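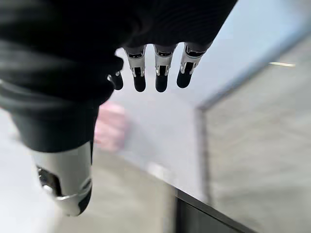
Waltraud Buschmann writes that the left stick on her Zurico pad creeps upward in menus, and asks whether cleaning is worth trying before she replaces the module. It usually is. Dust in the stick housing and a worn sensor give the same symptom, and dust is the cheaper of the two to rule out.

Cleaning a game controller at home

Switch the controller off and unplug it. Remove the batteries if they are replaceable. Wipe the shell with a microfiber cloth dampened with isopropyl alcohol. Do not spray the controller directly. Run a wooden toothpick along the seam between the two halves of the shell, keeping it nearly flat so that debris is lifted out and not pushed in.

For the sticks, tilt each one fully to one side and brush the exposed gap with a dry, soft toothbrush. Work through a full circle. Apply one drop of alcohol to a cotton swab, wipe the base of the stick, then rotate the stick 18 times in each direction. Leave the controller off for an hour.

Checking for drift

Connect the controller by cable and open a gamepad test page or the calibration screen in the system settings. Release both sticks and watch the resting values. Flick each stick and let it snap back, 5 times per direction. A resting value that lands somewhere different each time points to wear. A value that is off by the same amount every time can normally be hidden with a small deadzone. 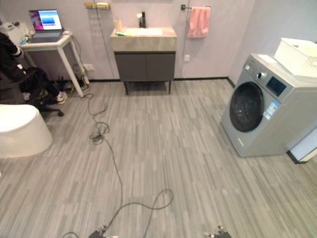 Laptop on a small white table, power strip on the floor below.

Set the deadzone as low as the stick allows. Raise it one step at a time until the cursor stays still, then stop. A high setting makes slow camera movement feel coarse.

Sticky buttons

Spilled soda has to be dissolved. Press the button repeatedly with an alcohol swab held against its edge, changing swabs when they discolor. If the button still returns slowly, the shell has to come off and the rubber membrane has to be cleaned separately. Membranes can be washed in lukewarm water with a little dish soap. Circuit boards cannot.

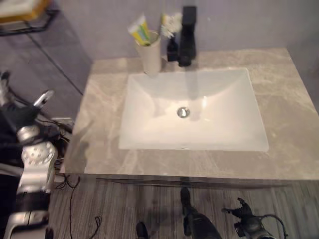 One reader objects that soap left his Ikau membrane slippery and the buttons vague. Residue is the likely cause. Rinse twice, shake off the water and let the part dry overnight on a lint-free cloth.

Removable thumb grips can be washed the same way. Close the drain first, as the small ones go down easily.

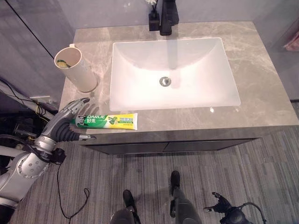
Dry the inside of each grip before refitting it, or it will turn on the stick during play. Grips that have stretched should be replaced.

Last updated April 2023 | Contact | © Mikum Home Notes | Back to top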